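Maltden Automation Group
Minutes of the cell upkeep meeting, button sorting cell
Held 16th January, small meeting room, start delayed by the previous booking

Present: cell operations, maintenance, purchasing, test and measurement. The Droviron service desk joined by phone for items 2 and 3 and left before item 4. Apologies from the Saithong site.

1. Minutes of the last meeting

Accepted with one correction. The November minutes said the left gripper had been "fixed." Maintenance asked for this to read "adjusted." Operations asked what the difference was. Maintenance said a fixed gripper would not be on the agenda again. Changed as requested.

2. Left gripper, slow closing

Operations reported that the left gripper still closes late on the first pick after a long stop. It then behaves for the rest of the shift. The service desk's view is that this is normal settling and that the warm-up routine takes care of it. Operations said the warm-up routine is already being run every morning and the first pick is still late.

The service desk suggested running it twice. The meeting was not impressed. Maintenance wants to see the finger linkages off the gripper and on a bench before anyone agrees to a longer warm-up, and pointed out that the same advice was given for the old cell, where the cause was a worn pin.

The service desk asked that the linkages not be opened while the unit is under cover. Purchasing will find out what the cover says on this point, in writing. Until then, outside cleaning and a check of the finger tips only.

Action: purchasing to get the wording. Operations to note the first pick each morning, late or not late, on the sheet by the door. A blank will be read as "nobody looked" and not as "fine."

3. Calibration after the software update

Update 41 went on last week. The service desk said that calibration carries over from 40 and does not need repeating. Test and measurement repeated it anyway and found the right arm reaching past its taught point by 3 mm. The left arm was within limits.

The service desk said a shift of that size would not come from the update and asked whether the table had been moved. Operations said it had not. Test and measurement said they could not prove that either way, as the table feet were never marked. There was some discussion about whose job that had been, which is not recorded here.

Agreed that calibration is repeated after every update from now on, whatever the release notes say. Agreed also that the table feet are to be marked on the floor before the next one.

Action: maintenance to mark the feet. Test and measurement to keep both sets of readings.

4. Trays and parts on the table

The two-tray layout stays for now. Blue on the left, red on the right, gray felt between. Operations are happy with the colors. Maintenance are less happy with the felt, which sheds, and would like to know how much of it ends up in the finger joints. Purchasing has a quote for a rubber mat from Umum and considers it high. No decision.

The button switches were discussed at some length. They are top-heavy when stood on their bodies, and the grip point matters more than the setup notes admit. The notes say to take the switch "by the body." Operations read this as anywhere below the cap. Test and measurement would prefer a fixed height and have asked for it before.

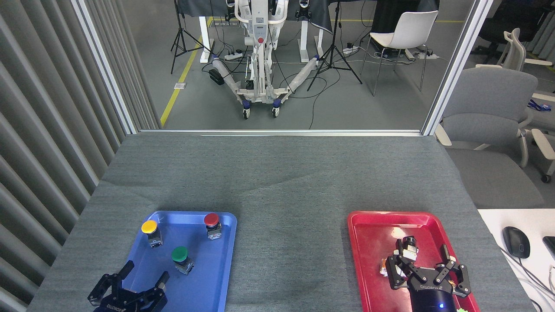 Maintenance repeated that a switch held upright in the fingers says very little about whether it will be put down upright, and that the success rate in the last report should not be quoted outside this group until someone can say what was counted as a success. Operations accepted this, with the remark that the figure came from the supplier's own template.

Action: operations to rewrite the grip instruction with a height in it. Test and measurement to write down what counts as a good placement. Neither needs to be longer than a page.

5. Cables and floor

Carried over again. The power strips in the room next door are to be fastened down or moved to the wall – maintenance does not mind which, only that it happens. Operations said it was on their list. It was on their list in November.

6. Service contract

Purchasing presented the renewal offer from Droviron, which adds 2 visits a year and a "predictive health" package. The meeting asked what the package predicts. Purchasing did not have this information. Maintenance would take the visits and leave the package. Agreed to ask for a price on that basis and to send the offer to Saithong for comment, as they have the same grippers.

7. Any other business

The spare finger tips have been found. They were in the drawer marked "fuses." The drawer will be relabeled.

Next meeting to be set once purchasing has the wording under item 2.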